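Spent the afternoon at the Wederau open day, the one where they let people stand near the robots and ask questions. Posting my notes as a thread before I forget them. 1/

Wederau does computer recycling. Most of it is still people with screwdrivers. The open day was for their disassembly project, Trarkero, which tries to get a robot arm to take old desktops apart without wrecking the parts that can be sold. 2/

Fiorella Tedesco ran our session. She used to work the manual line and she was direct about the numbers. The plant took in up to 2000 desktops in August. The robot cell did a very small share of that. 3/

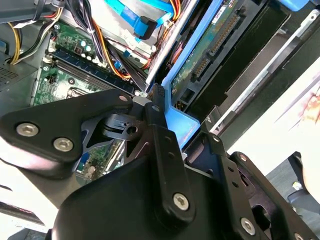

She said hard drives come first for a reason that has nothing to do with robots. Customers want to know where their data went, so every drive gets logged before anything else in the machine is touched. The paperwork takes longer than the removal. 4/

Someone asked why they don't just shred the whole machine. Her answer was money. A working power supply or stick of memory is worth more than the metal in it, and mixed shred sells for very little. 5/

Nicanor Toledo does the programming. He said screws are a solved problem for them if the heads are clean. Clips and latches are not, because every maker put them somewhere different and old plastic snaps. 6/

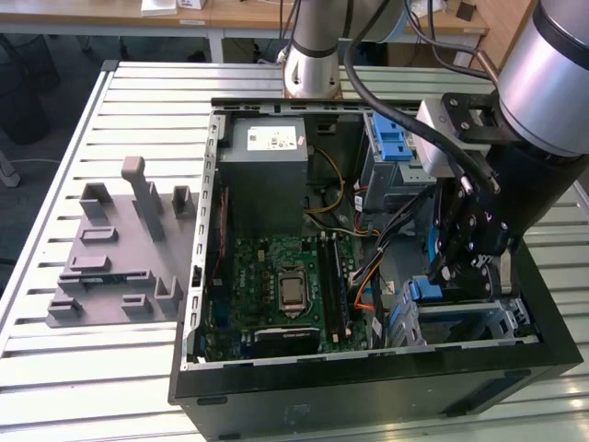 Fixtures were the part I wanted to hear more about, because that's my job (different industry). Nicanor prints most of his and throws a lot of them out. The gray plate next to the computer has a tall post, a square holder, a long rail and a U-shaped one, all on the same base. I asked how long a plate like that takes to get right. He said he's on version 4 of his current one and expects a version 5. 7/

The software that keeps track of the steps is called Lục. I asked if it plans the order by itself. It doesn't. A person writes the order for each case type and Lục checks whether each step is finished before it moves on. 8/

Case types are the headache. They have 1378 on their list and the robot has instructions for three. Nicanor said that without being asked, which I appreciated. 9/

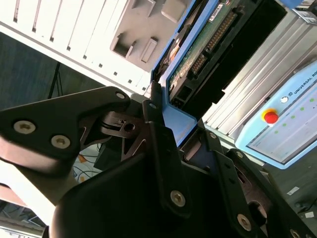

Safety question from a woman behind me: can you stand next to it while it runs? Answer: at the speed they use for demos, yes, with someone trained at the controls. For longer runs they close off the area. 10/

Thirumalai Gounder from the manual line was there too. I asked him if he was worried about his job. He said he'd be happy to hand over the drive cages, he has cut his hands on enough of them. He'd like to keep the laptops. 11/

Cost came up and they didn't give a figure. Fiorella said the arm was the cheap part compared to the hours that went into it. That matches what I've seen at my own shop. 12/

If you're thinking of going, they're doing another one at the Brindness site. Sign up by email, wear closed shoes, and get there early because parking is bad. Groups are small enough that you can get your questions in. 13/

Couple of people asked in replies: no, they don't take machines from the public at the open day. There's a separate drop-off for that and the hours are on their site. 14/14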